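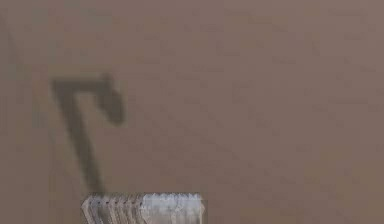 Nistolo Mineral Wall Paint, 101 Heather Clay

Mineral paint has a depth that ordinary flat latex just can't match, and we've loved it since our first test wall! It goes on thin, needs two coats and dries to a finish with no shine at all. Colors like a muted brownish mauve, with faint blotchy shifts from lighter to darker, suit it beautifully.

Heather Clay is new for January 2020 and joins the Bevine range of earth shades. Use it on plaster, drywall or old paint that has been sanded and primed (Gemen primer works great under it). Stir well, and stir again halfway down the can, as the pigment likes to settle.

Can size: 1 gallon
Recoat after: 8 hours
Full cure: 21 days
Scrub rating: up to 2,000 cycles
Cleanup: water and mild soap

Brush marks show a little on purpose. If you want them softer, go over the second coat with a damp brush in loose crisscross strokes.

Sample pots available in all Bevine shades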